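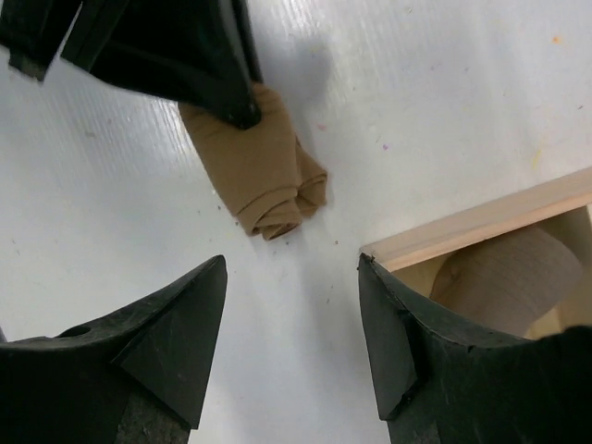 I meet Stella Sang on a Wednesday, just after she's opened up, and she hands me a ring before I've got my coat off. "Go on, try it, everybody does," she says. It's one of her Birerdale signets, chunky and a bit lopsided, and I love it!

She started Rosell 12 years ago with Mwangi Kariuki, who still sets most of the stones. "He's slower than me and much better," she laughs. Their new range, Hetard, has 11 pieces, all in recycled silver – the earrings took the longest. "I must have melted the first pair down four times. Mwangi stopped asking."

I ask whether she ever keeps anything for herself. She holds up a bare hand. "One bangle, and my sister's got it." I gave the ring back, slowly, and I've been thinking about it ever since.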